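Cable Storage for People Who Keep Every Cable

Search this site Search Go

Last updated 11/10/22

We use cookies to make this site work and to remember that you said yes to cookies. Accept Manage settings

I own one drawer that I am not proud of. When we moved to Stanbridge it traveled the whole way as a drawer, taped shut, and went back into the desk without being opened. It held chargers for phones I no longer own, a printer cord (the printer died under a previous administration) and several leads whose purpose I could only guess at from the shape of the plug.

What follows is how I emptied it. It takes one evening if you don't stop to read the old receipts at the bottom.

What you need

A clear table. Small see-through plastic boxes. A shallow tray. Ties, either the Mirby hook-and-loop kind or the wire twists that come free with everything you buy. A marker and masking tape.

Step 1. Clear the table completely

Everything goes on the floor or in another room, including the mug. I let the plants stay, on the grounds that they have never once been mistaken for a charger.

Step 2. Tip it all out and untangle

Pull from the plug end, gently, one cable at a time. If a knot fights back, set it aside and come back after you've done three easy ones. Do not use scissors. I have used scissors, and then I bought another cable.

Step 3. Coil and tie

Make loops as wide as your hand and let the cable choose its direction. Forcing it the other way gives you the springy mess you started with. Tie once, in the middle. Thick ones can go straight in a box loosely coiled, as long as they aren't sharing with anything thin enough to weave itself through them.

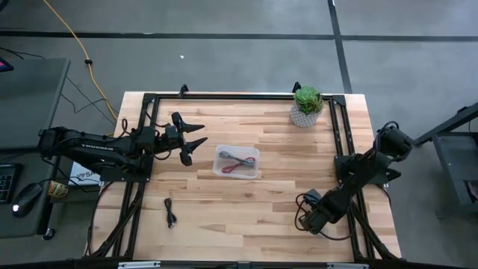 Gray and red cables in the clear box, short black one still on the wood.

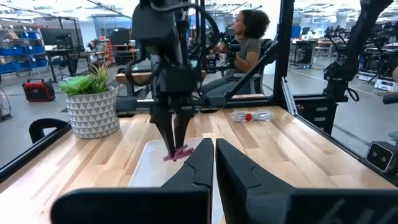 White cable coiled, with a red tie around the middle.

Step 4. Sort by what it plugs into

My first attempt was by color, which looked lovely and was useless. My second was by length. Sort by the end that goes into the device, and give each kind its own box. Four boxes did for me. Skuseo sells a divided case with 500 tiny compartments, or that's how it felt when I was trying to remember which one had the camera lead in it. I gave mine away.

The tray is for small things that aren't cables and live in the cable drawer anyway: adapters, SIM pins, the odd toy. Empty it before you put the boxes back, or it becomes the new drawer.

Step 5. Label

Masking tape on the short side of the box, so you can read it with the drawer half open. Write what the thing is for. "Misc" is not a label — it's a surrender. If you can't name a cable, tape a question mark on it and the month. Mine say November. Anything still carrying a question mark a year on goes to electronics recycling, which in our case is the counter at the back of Czarnecka.

If you have far too many

My friend Đạt Vũ read a draft of this and wrote to say that he keeps nine chargers in every room and has no regrets. For him, and for you if you're like him: keep two of each kind plus whatever is plugged in right now. Test the spares before they go in the box, as a dead spare takes up exactly as much room as a live one.

The drawer closes now. I have put a tape measure and some batteries in it.

Get new how-tos by email Enter your address Subscribe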